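FOR RELEASE: June 6, 2019

Idbridge opens its Hastlow bathroom to anyone who wonders if a robot can do chores yet

The short answer is "some of them, slowly" – and I'd love for you to come argue with me over it! I'm Tymofii Lytvynenko, I run household testing at Idbridge, and this August we're throwing open our practice bathroom in Hastlow for 6 days of public demos. 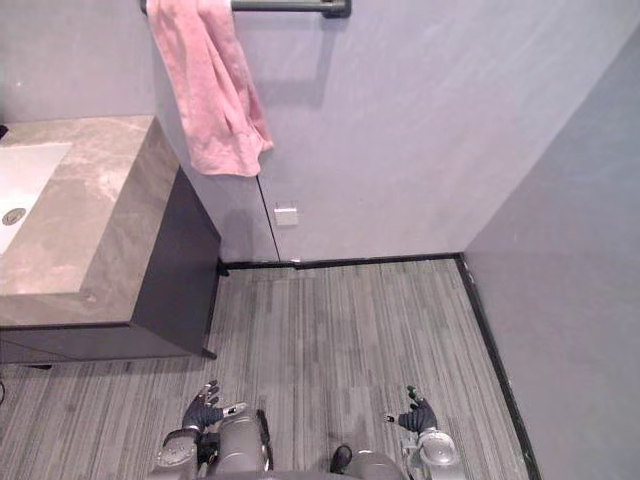 Chores are where I spend my working life, and people always ask me about the glamorous ones (cooking dinner, folding fitted sheets). I'd rather talk about the bathroom. Take a pink towel hanging bunched up on its bar, one side lower than the other. You'd straighten it on your way out the door without a thought. For Miranda, our two-handed humanoid program, that's a soft thing with no fixed shape, and it's still on our "not yet" list.

Floors are easier, or at least flat. Hands are what keep us up at night. A finger has to be strong enough to hold on and gentle enough not to empty the tube, and all those little joints and pins have to keep doing it after 100 tries.
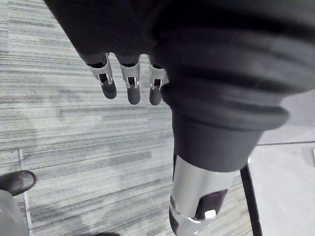 What you'll see in August

Demos run in 3 parts each day: picking up toiletries, putting them back, and an open session where visitors choose the chore. Bring your own toothpaste if you like. Ours is mostly blue, and Miranda has gotten used to holding it at a slant over the sink, so a new tube would be a fair test. 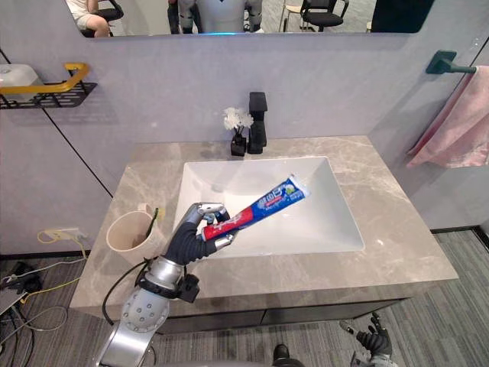 Where we stand, chore by chore

Picking up a tube or a bottle: yes, most days.
Putting a toothbrush back in its cup: getting there.
Hanging a towel neatly: no.
Wiping down a counter with things on it: ask me next year.

Our partners at Narby will be around too – they work on the shop-floor side, stocking shelves and sorting returns, and they have opinions on which of us has the harder job.

Tickets

Entry is free, and there are 353 places in total. Write to the Idbridge press desk to reserve one, or to set up an interview with me.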